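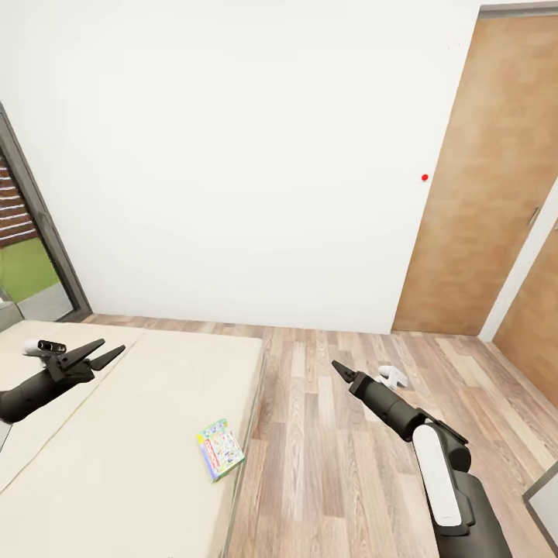
How long should you leave a sourdough loaf before cutting into it?

Two hours for an ordinary white loaf, and overnight if there is a good amount of rye in it.

Re: Resting the loaf
Posted by kausar_khokhar
Friday, June 25, 2021

Thank you to whoever put that at the top of the board, because I have been cutting mine far too early for years and blaming the flour. My mother always tore into bread while it was steaming, butter running down to the elbow, and I suppose I never questioned it! I use 500 grams of strong white from the mill shop at Gremcombe and a big spoonful of starter, and the crust comes out lovely, but the middle drags on the knife and goes into little gummy balls. Would a longer rest sort that out on its own, or is there more to it?
Kausar Khokhar

Re: Resting the loaf
Posted by tomell_baker

Hello Kausar, and welcome. Gummy balls on the knife can be the early cutting, but in my experience it is more often a loaf that wanted another ten minutes in the oven. Take it out when you think it is done, give the bottom a knock, and then put it back in without the tin. You will worry about the crust going too dark. Let it. I was timid about colour for a long while and my bread was pale and sad all through.

Re: Resting the loaf
Posted by flekumis

I'm going to disagree with tomell a bit, though kindly meant. A big spoonful of starter could be anything, and if the kitchen is on the cool side then the dough may simply not have risen enough before it was shaped. Underproved bread is gummy however long you bake it. What does the inside look like, Kausar? If it is tight and heavy near the bottom with a few great caverns up top, I would look at the first rise before touching the oven.

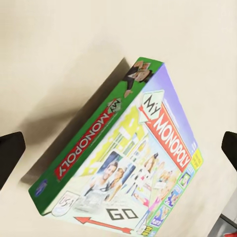

Re: Resting the loaf – starter and kitchen warmth
Posted by kausar_khokhar

Caverns, yes, flekumis, exactly that! You could lose a spoon of jam in them. I had been rather proud of those holes, so that is me told. The kitchen faces north and I leave the dough on the side for the morning, then shape it after lunch whatever it looks like, as that is when I have my hands free.

Re: Resting the loaf – starter and kitchen warmth
Posted by mrs_bajwa

Go by the dough and never mind the clock, dear. Mine sits in the airing cupboard and I look at it whenever I go for a towel. When it has puffed up well and wobbles as you nudge the bowl, it is ready to shape. On a chilly day that has been 12 hours for me, and in July I have to watch it like a pan of milk.

Re: Resting the loaf – starter and kitchen warmth
Posted by tomell_baker

All right, with the caverns I'll give flekumis the first rise. I still say bake it darker.

Re: Resting the loaf – starter and kitchen warmth
Posted by kausar_khokhar

I shall do both then, and weigh the starter properly this time. The bowl is going in by the hot water tank tonight – I'll let you all know how the next one slices.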